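Reference > Education > Post-secondary admission > Prerequisite upgrading

Prerequisite upgrading
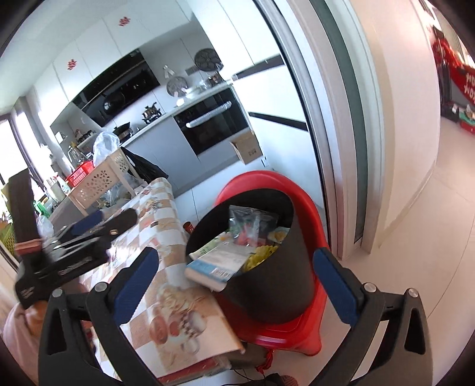
Black cylindrical bin on a red plastic chair, holding a zip-lock bag and a white paperback book or packet.

Prerequisite upgrading is the completion or repetition of secondary-level courses by a person who has left school and does not meet the subject requirements of a post-secondary program. It is distinct from a bridging program, in which the receiving institution teaches its own preparatory content, and from mature student admission, in which subject requirements may be waived in part.

Eligibility

Most upgrading centres accept applicants who have been out of full-time secondary school for at least one year. The Poninach Adult Learning Centre also admits current Grade 12 students who need a single course that their own school does not offer. Proof of residency is normally required, as tuition for non-residents is charged at a different rate.

Course structure

Upgrading courses follow the same curriculum as their day-school equivalents but are compressed. At Poninach a full-credit course in chemistry or biology runs for 10 weeks, with labs held in the evening. Mathematics is offered in both classroom and self-paced formats. Self-paced students write supervised unit tests and may not attempt the final examination until all units have been passed.

Tistine College operates a comparable stream with an intake in April. Its enrolment in that stream was 372 in the most recent reported year, the majority in senior mathematics and chemistry.

Treatment of repeated courses

Institutions differ in how they calculate an admission average when a course has been taken more than once. Three methods are in common use:

- Highest mark. The better result is used and the earlier one is disregarded.
- Most recent mark. The later result is used even if it is lower.
- Averaged mark. Both results are counted equally.

Salehi University applies the highest-mark method to general science programs and the averaged method to its health science programs. Applicants to more than one faculty may therefore hold two admission averages at the same time. The transcript itself shows every attempt in all cases.

Fees

Tuition for residents is usually subsidized. A refundable textbook deposit may apply, along with a lab fee for science courses. Non-residents at Tistine pay $1,000 per course. The Skorham Bursary covers up to $3,000 in tuition, books and child care for part-time students - it cannot be applied to courses already completed.

Expiry of prerequisites

Some programs accept a prerequisite only if it was completed within a set period, commonly five years. Mathematics and chemistry are the subjects most often affected. English credits rarely expire.

See also

Bridging program
Mature student admission
Prior learning assessment

Last revised 1/19/24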